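Bench Tips I Picked Up From a Robot Packing Study

Filed under: Workshop, Cords and Cables

Regular readers know I spend my working week on manipulation research and my evenings reorganizing the garage, and sooner or later the two were going to run together. We've been finishing up the Flenum study, where the arm learns to put everyday stuff into boxes, and I keep coming home and changing how I do things at my own bench. So here's the list. Take what you like!

Mark the home spot with tape

Our first batch of trials was a mess. The object started in a slightly different place every time, and when the arm missed we couldn't tell if the policy was bad or the setup was. Gunnel Öberg put down a little square of yellow tape and said everything starts there from now on (she was very firm about it). Same thing at home: I taped a square for my glue bottle and one for the tape measure, and I've stopped patting the bench like I'm looking for my glasses. Use the thin vinyl kind. Masking tape goes gummy by July.

Coil before you box

Cords are the hardest thing we gave the robot, by a mile. With a cord that was coiled first, the arm got it into the box on 9 tries out of 10. Same cord dropped in a heap, 5 out of 10, and a couple of those I'd call generous. The gripper would get one loop and leave the plug hanging over the side.

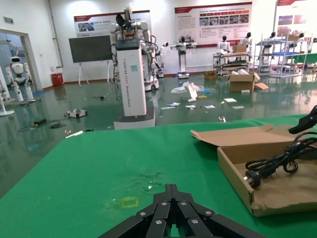 For your own cords, make the coil a bit smaller than the bottom of the box and tuck the plug inside the loop last. If it springs open, give it a half twist with each turn, the way stage people do. I don't bother with ties on anything I use every week.

Go shallow

I was a deep-bin person for years. Then I watched 900 recorded attempts for the Flenum write-up, and the tall boxes were where things went wrong: knuckles on the walls, a bad angle going in, no view of what was at the bottom. My own hand has the same trouble, I just swear at it. Now everything under the bench lives in shallow cartons with the flap folded back out of the way. A torn corner doesn't matter much, but if the bottom seam is going, swap the box.

Put a mat down, preferably a loud color

Bright green is great. Screws show up, cord shows up, and things don't skate around when you bump them. It'll scuff and stain and you should let it. I wipe mine with dish soap and warm water when the crumbs get annoying. Gerardo Pellegrini swears by a lint roller for the fine debris, and okay, he's right.

Slow down at the end

The nicest result in the whole study, I think: we cut the arm's speed for just the last stretch before the grasp and left the rest alone. Fewer knocked-over objects, and the total time hardly changed. I've been trying it when I reach across a crowded bench. Fast, fast, then easy. I haven't tipped the wood stain since.

Write down the misses

We keep a sheet for each run, with a word or two for every failure ("plug caught," "box slid"). I've got one taped inside a cabinet door now. Mine says "box slid" up to five times a month, so I finally stuck some rubber shelf liner underneath. Cheap fix, should've done it ages ago.

Next up is drawers, once I've sorted through the jar of mystery screws.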